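邮件列表:Darkano 厨房互助
主题:Re: 电饭锅煮饭,底下硬、上面粘,怎么办?

各位邻居好:

我先回答昨天晚上的那封信。中文不是我的母语,有些句子可能写得不自然,请大家原谅。如果哪里看不懂,请直接在列表里问我。

下面引用原来的信,我把和问题没有关系的部分删掉了。

> 大家好,我刚搬到 Rafferty 楼,以前一直用普通的锅煮饭,上个月才买了电饭锅。
> 我的问题是这样的:
> 每次煮好以后,最下面一层有点硬,上面一层又太粘。我用的是随锅送的量杯,米放 2 杯,水加到内锅的刻度线。
> 还有,盛饭的时候饭总是粘在勺子上。我用的是一把铁勺,现在内锅里面已经有一条划痕了。这个锅还能用吗?
> 最后一个小问题:盖子里面的那块圆板要不要每次都洗?说明书丢了。
> 谢谢大家。

第一个问题,我想原因多半在煮好以后的那一段时间。很多人听到锅响就马上开盖,我以前也是这样。现在我的做法是:锅响了以后不要开,让它再焖 15 分钟,然后打开盖子,用饭勺从锅边往下插,把底下的饭轻轻翻到上面来。翻的时候不要压,也不要画圈搅拌,要像切东西一样切下去,再抬起来。翻完以后盖上盖子,过一会儿再吃。这样上面多余的水汽会散开,底下的饭也不会一直贴着热的锅底。

水的刻度线我觉得只能作参考。刻度线旁边如果写着“白米”和“粥”两种,请先看清楚是哪一边。我有一次看错了,结果全家吃了一顿很稠的粥。米的种类也有关系,短粒的米用刻度线的水一般够了,长粒的米我会稍微多加一点。新米水分多,可以少加一点。你可以先只改一样东西,比如先只改焖的时间,水不要动,不然你不知道是哪一个起了作用。

另外请注意,淘米以后要把内锅外面擦干,再放进去。锅底外面有水或者有一粒米,加热就不均匀,有时候还会有糊味。这一点我在 Skornetti 住的时候,是隔壁的老太太教我的,她每次都用一块旧毛巾擦,擦完还要用手摸一遍。

第二个问题是饭勺。不粘的内锅请不要再用铁勺了。只有一条浅浅的划痕,我个人觉得还可以继续用,但是如果涂层已经开始一片一片地掉,就应该换一个内锅。换的时候要把锅底下面的型号抄下来,不同型号的内锅看起来差不多,放进去却可能会晃。

饭勺可以用木头的,也可以用塑料的。塑料的有那种表面带小点的,不容易粘,也容易洗。我自己喜欢木头的,拿在手里比较舒服,碰到锅边声音也小。用木勺以前,先在清水里蘸一下,甩掉多余的水,饭就不太会粘。我盛饭的时候旁边总是放一碗水,盛两三勺就蘸一次。用完以后马上洗,不要泡在水池里过夜,洗好了竖着放,让两面都能通风。木勺如果发毛,可以用细砂纸轻轻磨一下,再洗干净晾干。如果有黑点,或者闻起来有味道,我就不再用它了。

第三个问题,盖子里面的圆板。我的建议是每次都洗,至少也要擦。煮饭的时候,米汤会往上冒,沾在这块板上,干了以后像一层薄薄的纸。小孔堵住了,蒸汽就不容易出来,下一次煮饭可能会溢出来。有的锅这块板可以拆下来,有的不可以,请先看有没有卡扣,不要用力拉。能拆的,就用软的海绵和温水洗,中间的小阀门也要冲一冲,装回去以前要晾干。不能拆的,等锅凉了以后,拔掉插头,用拧干的湿布擦。
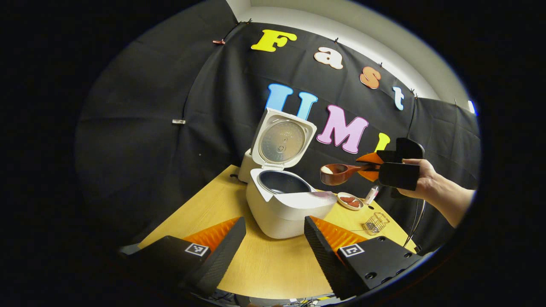
文/图:Prulleter 楼 6 层住户 | 发自 Darkano 厨房互助列表

照片里的白色电饭锅,盖子是完全打开的,可以看到盖子内侧那块银色的圆板,中间有一个小阀门,板上有细小的孔,要洗的就是这种地方。里面的内锅是深灰色的不粘锅,横着伸过来的是一把红棕色的木勺,勺头里有一点白米。请看盖子立起来以后占多高的地方:如果你的锅放在吊柜下面,每次盛饭最好先把锅拉到桌子中间,不然盖子会碰到柜子,蒸汽也会把柜子底板弄湿。

我家里的桌子不大,所以我的习惯是锅放在靠里面的位置,前面留出放碗的地方。碗要放得离锅近一点,这样饭不会掉在桌子上。

还有一件事,原来的信里没有问,但是我想提一下。保温不要太久。我一般不超过 3 个小时,时间再长,饭就发黄,味道也不好。吃不完的饭,我趁热分成一顿一顿的小份,包好,稍微凉一点就放进冷冻室。要吃的时候直接加热,比在锅里保温一整天的好吃得多。

说明书丢了的话,可以到厂家的网站上按型号找,型号一般在锅的底面或者背面的标签上。如果找不到,请把型号发到列表里,也许有人家里用的是同一种。

最后想请教大家一个问题:煮糙米的时候,你们要先泡多久?我泡过一个晚上,吃起来还是有点硬,不知道是水不够,还是米太旧了。有经验的邻居请告诉我,谢谢!

祝大家吃得好。

Prulleter 楼 6 层住户

--
回复本邮件会发送给列表的全部成员。
如果只想回复作者本人,请修改收件人地址。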